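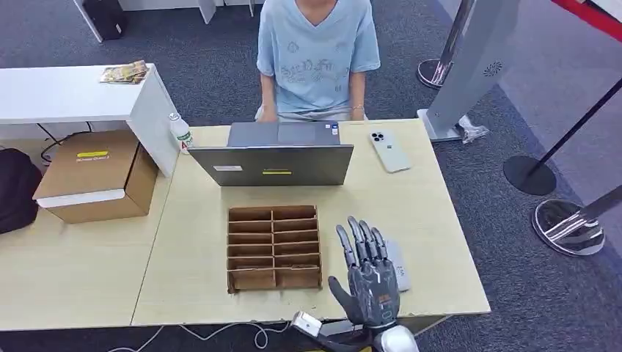

PROGRESS REPORTS / SHARED WORKROOM, PLARNEDDALE

Prepared by Marlene Lopes for the Coutinho small grants desk
Covers the period to the end of December

You asked in your last letter whether the workroom is "now organized." I would put it more modestly. The room has tables that match, a carpet that has been cleaned, and cardboard organizers on the tabletops. Whether that makes it organized is a question I'd like to leave open until spring, and I'd ask you to be a little suspicious of anyone who tells you otherwise, including me.

Tables

The light wood-grain tables are in and pushed together so that one runs on into the next. People like them. Lucimara Camargo had argued for separate desks and still does, on the grounds that a long surface invites everyone to spread out. So far she has a point. By mid-afternoon a typical place holds a laptop, a phone, something in a bottle and whatever the person was working on before lunch. I have no evidence that the old desks were any worse in this respect.

Organizers

The application promised that small items would "have a home." The home is an open brown box with cardboard partitions, giving two columns of shallow compartments. They were cheap and arrived flat. My doubts are as follows. The compartments suit small things and nothing else. None of them is labeled, so each person invents a system and the next person undoes it. And a box that sits directly in front of a laptop takes up exactly the space the tables were bought to provide.

Emil Haslinger ran a short survey in November and got 39 replies. Most said the organizers were "useful" or "very useful." The survey did not ask what anyone kept in them. I asked him to run it again with that question added, and he has agreed to.

Carpet

We kept the gray speckled carpet and had it cleaned. The original plan had it torn out, and the quote from Lundov was more than the rest of the project put together. The cleaning firm, Mornomex, described the result as "like new." It is like a clean old carpet. The mottled pattern hides a great deal, which is convenient for us and makes any inspection close to worthless, so please don't read much into the sign-off sheet attached to the invoice.

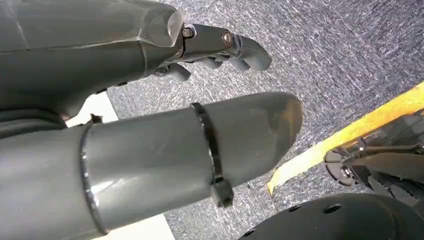
Floor markings

The yellow lines were Rosângela Toledo's idea, to keep furniture from creeping into the walkway. I was against them. Tape on carpet lifts at the corners, and a line on the floor only works on people who look down. She reports that the tables have stayed where they were put for the whole of December. December was also our quietest month, and I would want a busy one before giving the tape any credit.

We did agree on one practical rule, which is that nothing gets stored across a line overnight. 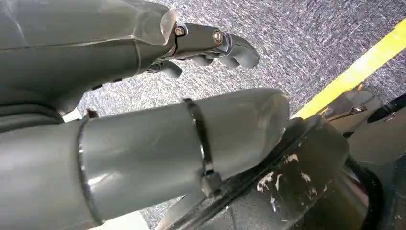 Aparecida Quintana walks the room at 6 p.m. and writes down what she finds in the walkway. It is a dull little list, mostly bags and chairs, and it has told me more than the survey did. I'll send it with the next report if you want it.

Money

Spending on organizers, tape and cleaning came to $583. That is inside the budget line. The tables were paid for earlier and appear in the previous report. We have not touched the amount set aside for labels and would like to keep it for that purpose, assuming people can settle on what the labels should say.

Next period

Emil repeats the survey. Lucimara tries 2 tables pulled apart for a month, at the end nearest the door, and we see if anyone's habits change. I expect they won't, but she has waited long enough for the chance. Any tape that has come up by then gets replaced once — after that I'll be asking Rosângela for a different idea.

Marlene Lopes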